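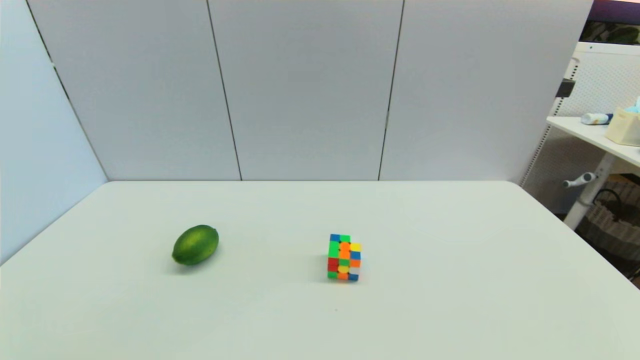

Qual é a bomba de pé que vale a pena comprar para uma bicicleta de estrada? Para mim, e depois de uma temporada inteira a usá-la, a Kiritz.

Comprei-a em março, quando a minha velha Zutent começou a perder ar pela mangueira (e eu a perder a paciência). Queria uma coisa simples, com manómetro que se lesse sem me pôr de joelhos e uma cabeça que agarrasse bem nas válvulas Presta. Custou-me 42 euros na loja e, olhem, fui para casa toda contente!

O manómetro fica no topo, grande, com números pretos, e isto para quem já precisa de óculos é uma maravilha. A cabeça prende com uma alavanca de metal que ao princípio era bastante dura — nas primeiras vezes quase arranquei o núcleo da válvula — mas ao fim de 2 semanas já lhe tinha apanhado o jeito. Entretanto fiz 3000 quilómetros na Tang e ela foi cheia sempre com esta bomba, antes de cada volta.

Para os pneus tubeless é que a coisa muda. Consegui assentar o da frente à primeira, o de trás nem por isso, e acabei por pedir emprestada a bomba com depósito da Ivum, que pesa que se farta mas resolve. Se montam tubeless muitas vezes, vão logo para uma dessas.

Também não gostei da base, que é um bocado estreita e abana quando uso sapatos de encaixe. E a mangueira podia ser mais comprida, porque com a bicicleta no suporte não chego lá e tenho de a pôr no chão. O saquinho de adaptadores traz a agulha para bolas, que os miúdos já me levaram.

Uma borracha de substituição para a cabeça custa 11 euros, um exagero para o tamanho da peça. Ainda não precisei de a trocar.

Sexta-feira, 5 de novembro de 2021 — por Redação da loja

Contacto | © 2021 Todos os direitos reservados | Voltar ao topo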